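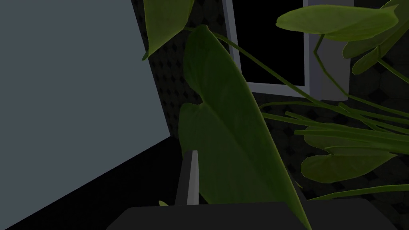 Dark wallpaper in a small room: brave or just dark?

Rallach Home & Garden Forum > Indoors > Walls, floors and regrets

mudbrick_moll
We have a back room, three metres by not quite three, which gets one decent hour of sun in the morning and then gives up for the day. It has been Antique White for as long as we've owned it, a colour chosen by the previous people and presumably by the people before them. I want to go properly dark. Near-black paper, small repeating diamond, three walls, pale paint on the fourth. My other half says it will be like living inside a boot.

Sample is from Panyasiri, $280 a roll, and I'd need four. Has anyone done this and stayed married?

tin_galah
Did it in our hallway. Loved it for a year, then noticed I'd been walking through it quite fast.

pelmet_apologist
Do it. Small dark rooms don't get any smaller when you paper them, whatever the magazines say. White in a room with no light goes the colour of old dishwater anyway. At least with black you look like you meant it.

My only advice is to check the pattern repeat before you order. I bought a geometric with a tiny repeat thinking there'd be no waste, and then found out the walls of this house have never met at a right angle in their lives. A diamond grid will tell every visitor exactly how far out of plumb you are.

oldsparky58
This. Anything with a grid, hang your first drop off a plumb line and not off the corner. Corner will lie to you. Then put your worst join behind the door.

And fix the lighting first. One oyster light in the middle of the ceiling and dark paper is a cave. You want two or three lamps, low, warm. Get the points put in before the paper goes up, not after, I have made a fair bit of money over the years from people doing it the other way round.

mudbrick_moll
There is one oyster light in the middle of the ceiling. It has moths in it.

fernando_the_fern
Going against the tide here. I had a charcoal study for six years and the plants hated it. You lose all the bounce off the walls, so anything more than a metre from the window sulks. Big leafy things look marvellous against dark paper for one season and then they lean at the glass like they're waiting for a bus.

pelmet_apologist
Plants don't have opinions about wallpaper, Fern.

fernando_the_fern
They have opinions about light and yours have all been dead since 2 pm on the day you bought them, by your own account in the peace lily thread.

pelmet_apologist
That was a difficult autumn.

kettle_on_again
Can I be boring and bring up money? Four rolls at $280 is over eleven hundred bucks before paste. Hiltari do a near-black small diamond at $200 a roll and I couldn't pick it from the dear one at arm's length. It's vinyl-coated too, so you can wipe it. I've got kids, a dog and a brother-in-law, and I wipe it a lot.

oldsparky58
Vinyl shows the seams more on a dark colour. Run a black felt pen down the edge of the roll before you hang it, lightly, or you get a white line at every join. Test on an offcut.

tin_galah
Second the felt pen. I didn't, and my hallway has pinstripes.

mudbrick_moll
That felt pen trick may be the best thing I've read on here. Does it bleed into the paste?

oldsparky58
Pastel chalk is safer if you're worried. Paste the wall, not the paper, and keep a clean sponge handy.

verandah_vic
I'd paint it. A litre or two of something dark, couple of afternoons, and when you come to your senses you can paint it back. Getting paper off old plaster is a winter's work. I stripped one room in this place and found four more papers underneath, the last one apparently holding the house up.

kettle_on_again
Painting black back to white is five coats and a small breakdown, Vic.

verandah_vic
Tinted undercoat. Two coats. You people make everything hard.

pelmet_apologist
Paint has no pattern. She wants the diamonds.

verandah_vic
Then stencil it.

pelmet_apologist
I look forward to hearing from you when you've stencilled three walls of diamonds.

mudbrick_moll
Update. Sample has been blu-tacked beside the window for a fortnight. Mornings it's a soft charcoal with the diamonds just showing, and by about tea time you can't see the pattern at all unless a lamp's on. I like it very much. Boot has been mentioned twice. We've settled on the Hiltari, with the long wall painted a pale grey-blue, and the sparky is coming in October to do the lamp points.

fernando_the_fern
Where's the monstera going?

mudbrick_moll
Near the window, Fern.

fernando_the_fern
How near?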